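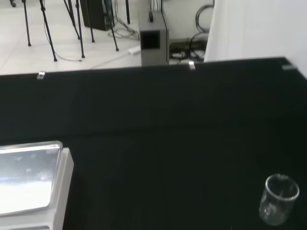
A small glass beaker on a black tabletop.

Plivent Kids > Science > Measuring
Reading time: 2 minutes

How do you weigh water?

Water needs a container, and the container has mass too. Scientists subtract the mass of the container. This is called taring.

Mass is measured in grams (g). 1,000 g equals 1 kilogram.
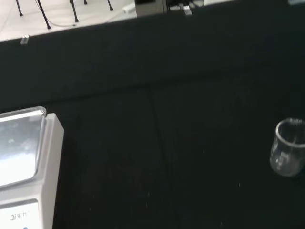 An electronic balance with nothing on its pan, and an empty beaker.

To tare, place the empty beaker on the pan and press the tare button. The number changes to zero. Pour in the water – slowly – and read the number. If it says 200, the water has a mass of 200 g. 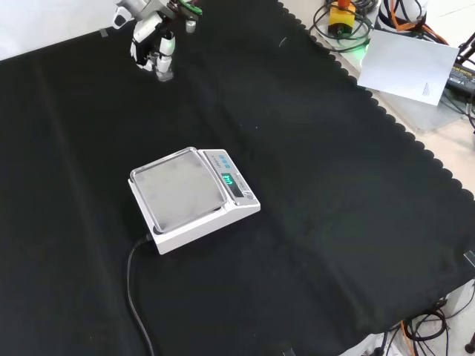 Zero is the starting point of every measurement. A balance should be flat and still before it is used. Check the display first: the green digits on this one read something like zero, with the pan clear. Moving air can change the reading, so close any windows.

Contact Plivent Kids | © 2018 Plivent | Back to top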